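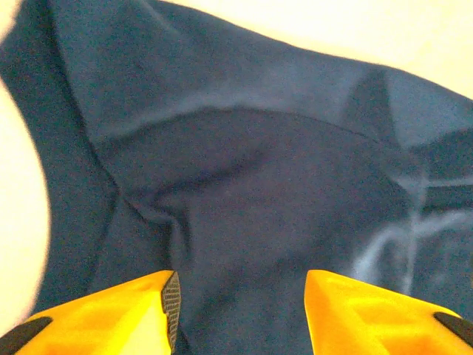
Dark navy fabric on a pale surface.

Braltach Wool and Fabric Wash, unscented
From Standberg, makers of plain soap for plain laundry

We've sold a lot of laundry soap over the years, and this is the one that keeps coming home with us. Braltach is a liquid wash for dark and colored clothes: sweatshirts, sweaters, socks, the good black pants, the robe you've had forever. It rinses out fast, it has no perfume at all, and dark blues seem to love it (ask anyone in the shop, we all wear navy in winter!).

The recipe started with Frida Hviid, who dyed yarn for a living and was tired of watching her indigo go dull in other people's washing machines. She mixed the first batches in her kitchen in Rarkcombe, and Ferenc Vass still makes it to her notes, with one change – a little more glycerin, so it pours properly on a cold morning.

What's in the bottle
Water, potassium soap made from olive and coconut oil, a mild sugar-based cleanser, glycerin, citric acid. There's no bleach, no brightener, no softener and no dye, so the liquid is a pale straw color and can vary from batch to batch. A bit of cloudiness in October and onward is normal. Stand the bottle somewhere warm and give it a swirl.

Size
900 ml, in a brown bottle with a screw cap that doubles as a measure. Refill pouches hold the same amount and fit flat on a shelf.

How to use it
Machine: one capful for a full load, half for a small one. Turn dark things inside out, use cool water and pick the slowest spin you can stand. Skip the fabric softener, especially on towels and anything with a looped or brushed face.
Hand wash: 2 teaspoons in a sink of cool water. Swish, soak while you have a coffee, squeeze, rinse. Please don't wring! Roll the piece in a dry towel and press down on it with your forearms, then lay it flat.
Spots: a drop straight on the mark, rubbed in with a fingertip, then wash as usual. It's very good on collars and cuffs, decent on salad oil, and not much use on ballpoint ink.

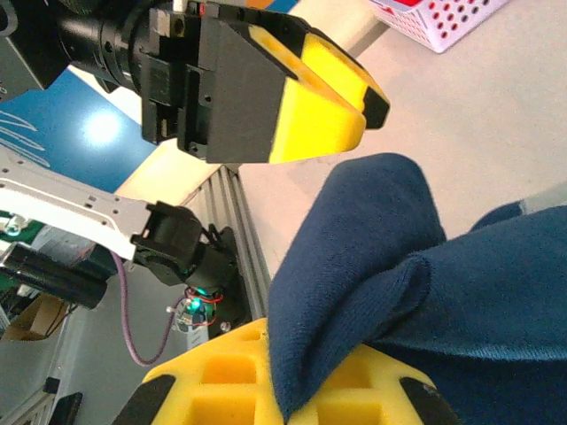 Can I use it on new navy towels or fleece that still bleed color?
Wash them separately in cool water for the first few loads, using half a capful each time. Some loose dye will come out whatever soap you use, and the water should run clearer as you go. Keep pale things well away until it does.

Good to know
Works in top loaders and front loaders. Suds are low, so don't be tempted to add more. Fine for cotton, linen, wool, silk and most blends. We wouldn't use it on leather trim. Keep it away from small children and out of your eyes.

From people who use it
"I run a choir wardrobe, 70 black shirts after every concert, and the whole lot goes through in Braltach. The shirts come out smelling of nothing, which is perfect." – Mwanahawa Khaemba
"Took the dinghy smell out of my old sailing sweater on the second try. I did need the second try." – Adelino Mendes

Also from Standberg
Snorradóttir stain bar, 100 g, for the grass and gravy that liquid won't shift
Rarkcombe mesh wash bag, medium and large
Cedar drying pegs

Bottles and pouches ship together in one box. Return empty bottles to the shop and we'll take them back for refilling – rinse them first and leave the cap on.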